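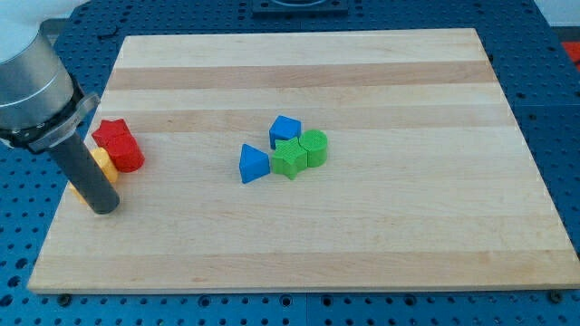

Who Is in Charge of a Company?

A small shop may have one owner who decides everything. A big company can have hundreds of owners, and they can't all run it at once. So they agree on rules about who decides what. Grown-ups call these rules corporate governance.

Let's look at a company called Pitberg, which sells rain boots in the town of Gurnow.

The owners

Pitberg is split into 600 equal parts called shares. Anyone who has a share owns a small piece of the company and is called a shareholder. Zdeňka Tóth has 61 shares. Karim Bitar has 4. At Pitberg each share counts as one vote, so Zdeňka has more say than Karim.

The board

Once a year, in October, the shareholders meet and vote for a group of people called the board of directors. The board makes the biggest choices – like whether to open a second store – and checks that the company is being run properly. The person who leads its meetings is called the chair. Pitberg's chair is Otakar Vávra.

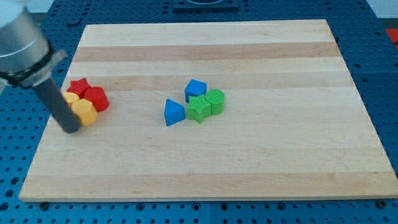
The boss

The board picks a chief executive to run the company day to day. At Pitberg this is Zuzana Šindelář. She hires people, sets prices and orders boots. If she does the job badly, the board can choose someone new.

The checker

Every year an auditor looks through the company's money records. Vratislav Šťastný does this for Pitberg. He doesn't work there and owns no shares, so he has no reason to hide a mistake. He writes a report, and every shareholder can read it, even one with a single share.

Words to know

Share: one of the equal parts a company is split into.
Director: a member of the board.
Auditor: a person who checks a company's money records.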